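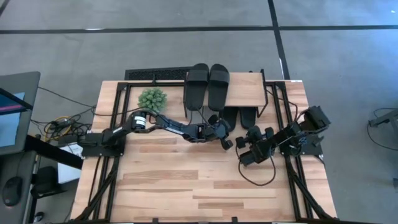 Pairing was the part of the shift you could do with your mind elsewhere, Chantal Sandhu says, and she is not sure yet whether she wants it gone. Loose slides came out of the returns bin, left and right were matched, and the pair went on the shelf toes to the back. Then the next one.

The returns room at Desjardins, a footwear distributor in Medmont, handles over 2000 pairs in a normal month and more in January. Until last spring every one of them was matched, checked and shelved by hand. The company is now preparing to move part of that work to two-arm cells from Stulero, and the tasks are being developed on open benches before anything is installed on the returns line.

The bench task is a reduced version of the real one. A low wooden shelf takes the place of the racking. Slides go on top of it and underneath it, and the arms are fixed at opposite sides of the table so that both can reach the middle. Most of the difficulty sits in the space below the shelf. A gripper coming in from above has clearance to spare, but one reaching under the top has to keep its wrist low and its fingers nearly level, and the two arms can't both be in there at once.
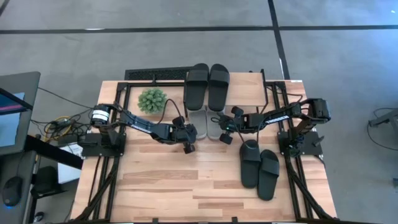 Three pairs on the table: black slides on the shelf, light gray ones between the grippers, a dark pair at lower right.

Slides were chosen as the first product because they have no laces and no heel counter. They also have one wide strap, which gives a two-finger gripper something to hold. The strap is soft on some models and stiff on others, and a grip that works on one will fold the other flat. Stulero's engineers keep a table of closing widths per model. Desjardins stocks 327 models in the slide and sandal category. The table covers 18.

Left and right are a separate problem. On a black slide with a symmetrical strap the only difference is the curve of the sole, and under overhead light that curve can disappear against a dark background. Experienced staff settle it by touch. The cell has to settle it from its cameras, one of which is carried at the wrist, close to the fingers, where it sees the sole edge better but loses sight of the rest of the table.

The software that schedules the work is Harov, already in use on the conveyor side of the building. It will hand the cell a bin, wait for pairs, and send anything unmatched to a person. The threshold for "unmatched" is still being argued over. Set it tight and the exceptions tray fills up. Set it loose and mixed sizes get through to stock, where they cost far more to find.

For the staff the change shows up mainly in the job descriptions. The old returns role had one line for sorting and one for inspection. The draft for the new role drops sorting and adds clearing faults, checking grip pads and working the exceptions tray. The pay grade is one step higher, with 60 hours of training on shift time. Sandhu has finished the first part, mostly stop procedures and how to bring an arm back to its start position without dragging a cable.

She has two objections on record. The first concerns pace. Hand sorting alternates between easy items and hard ones, and the easy ones are a rest. A tray made up only of exceptions – split straps, odd sizes, two lefts – has no rest in it. The second is about posture: the tray in the draft layout stands at the height of the cell, which suits the arms and is too low for anyone taller than average. Stulero has agreed to raise it. The pace question went back to the operations manager with a proposal to rotate people between the tray and receiving every two hours.

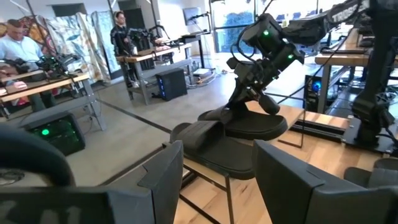

At the wrist: two slides on the stand, with the second arm reaching in over the farther one.

Handoffs between the arms are the slowest part of the cycle. When a slide lies on the wrong side for the arm that has to place it, one arm sets it down in the middle and the other picks it up. A direct transfer would save a few seconds, but straps twist when both grippers hold them, and the placement angle drifts. The set-down method stays in for the first installation.

One cell is planned for the returns room in October, on the aisle nearest receiving, with hand stations kept on both sides of it. Boots and anything with laces remain on the hand stations. Desjardins has not given a date for a second cell, and the rotation schedule will be reviewed after the January peak.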